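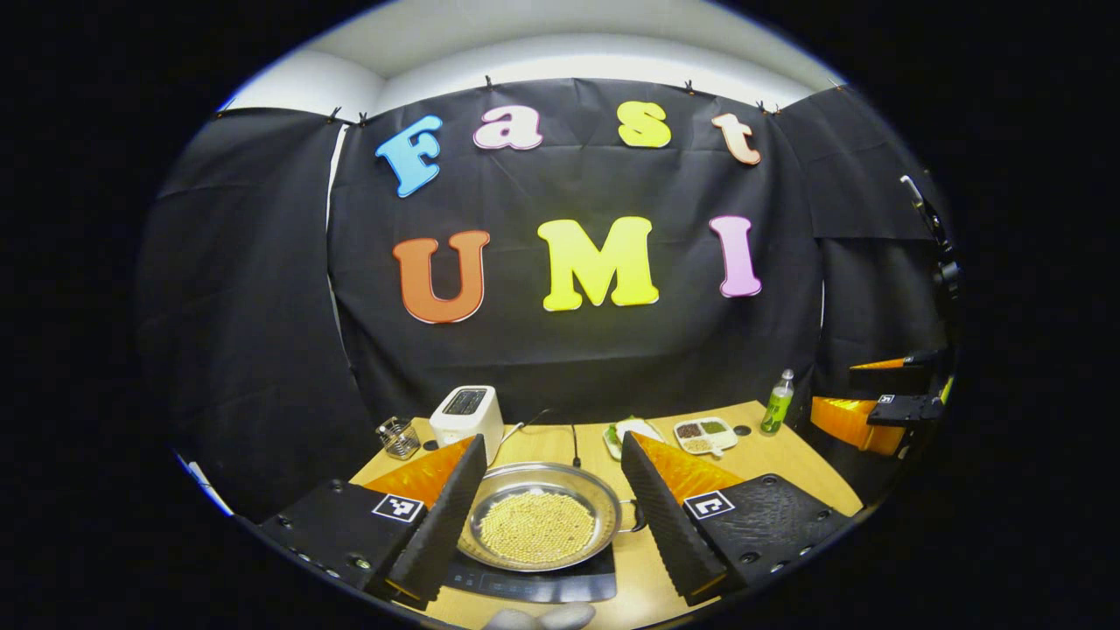

Gripper loses force in the middle of a job, no error shown
Aparecida Barros
12 May 2025
Good day. My gripper with the Skuletti controller closes well for 400 cycles, then the fingers go soft and open by themselves. No fault colour on the display. I already changed the cable. What should I check, please?

Amaral
Look at the motor temperature in the log. Mine read 81 degrees when it let go. The controller lowers the current silently, which I find dangerous near a cooktop. Set the alarm limit lower and keep your hands away until it is solved.

Grirkier
same here, restart helps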